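Tablet and Laptop Cover for Small Organisations

February
By the Dhillon Product Desk

Dhillon provides cover for tablets, laptops and handheld devices owned or leased by schools, charities and small firms. The policy is arranged through Peneter and applies to equipment bought new or refurbished, provided that proof of purchase can be supplied.

Cover includes accidental damage, liquid damage, theft and mechanical breakdown once the maker's warranty has ended. Between 3 and 28 devices may be listed on one policy. Larger fleets are placed on the Golora schedule, for which a separate quotation is required.

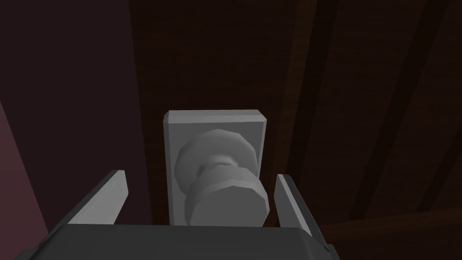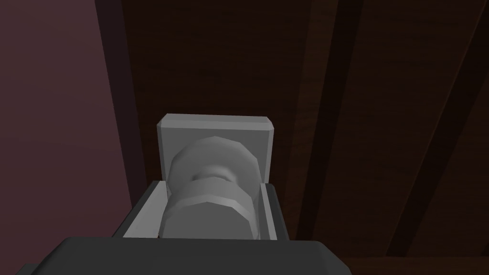 Claims must be reported within 14 days of the loss or damage being discovered. Theft from a building is covered where there are signs of forced entry, and the claims team will ask how the room was secured at the time. A wooden door with a round doorknob, as in the first picture, is acceptable for an inner office if it also has a working key lock – a knob alone does not meet the security condition. Devices left in an unattended vehicle are covered only if they were out of sight in a locked boot.

Repairs are carried out at the Urkine workshop and are normally completed within 4 working days of the device arriving. Where a repair is not economical, a device of the same or similar specification will be supplied. The excess is shown on the policy schedule and is payable before work begins.

Cosmetic marks, loss of data and software faults are not covered. Policyholders should keep a record of serial numbers and tell Dhillon when a device is replaced or passed to another site.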